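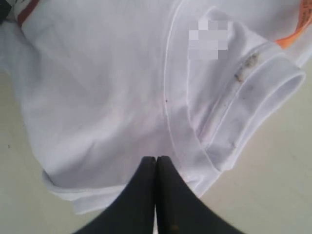
Saturday, May 25, 2019
Cleltdale, cold stage bench

Droplet freezing, pond water series, continued from the March pages. Goal for the day was a clean blank before running any more of the Kallitz filtrate.

Stage warmed to room temperature overnight, wiped with ethanol, new siloxane-coated slip from the unopened box. Grid laid out by pipette, 39 droplets, same volume setting as in March. Oil cover added straight after. Two droplets on the left edge merged while I was adding the oil and are left out of the curve.

Run A, blank, distilled water from the Gasent still. First freezing events came much too early, well above where the March blanks started. After that nothing for a long stretch, then the bulk of the grid went in a narrow band where it should. So the water is mostly fine and a few droplets are seeded with something. The early ones were all along the right side, which argues against the water and for the slip or the air.

Run B, same slip, same droplets, thawed and refrozen. The same droplets went early, in almost the same order. Whatever it is stays inside the droplet. If it were vibration or frost creeping across the surface I would expect the order to shuffle.

Run C, fresh slip, same bottle of water, right side of the stage shielded with foil during pipetting. Early events gone except for one. That one is next to the oil inlet and I don't trust it.

Checked the vent on that side. The filter had slipped out of its bracket and there was gray dust on the ledge under it. Refitted with tape for now. A proper bracket is on the Balogun order, line 5.

Took a swab of the ledge dust into 30 mL of distilled water, shook it, let it settle, and ran the top layer as Run D. Nearly every droplet froze early. The dust is a better nucleator than anything in the pond series so far, the Kallitz filtrate included. Annoying, but worth a page of its own. Half the vial is in the fridge, top shelf, marked LEDGE. Please don't throw it out.

Heat treatment on the other half: hot block with the lid on, then cooled and run as E. Activity dropped but did not disappear. Part of it is heat-sensitive, so possibly biological, and the rest is probably mineral. One run is not enough to say more than that.

Consequences for earlier data. I don't know when the filter came loose. The March blanks look clean, so I am keeping those. The last 3 filtrate runs have early events on the right side too, and those I have marked as suspect in the log — not deleted, the raw files are where they were.

Thermocouple check at the end: ice point reads slightly high, same offset as before, correction unchanged.

To do
Repeat C with a second fresh slip, no foil, filter in place.
Repeat E from the fridge vial.
Rerun the suspect filtrates, blank before and after each.
Order more slips. Last box is open.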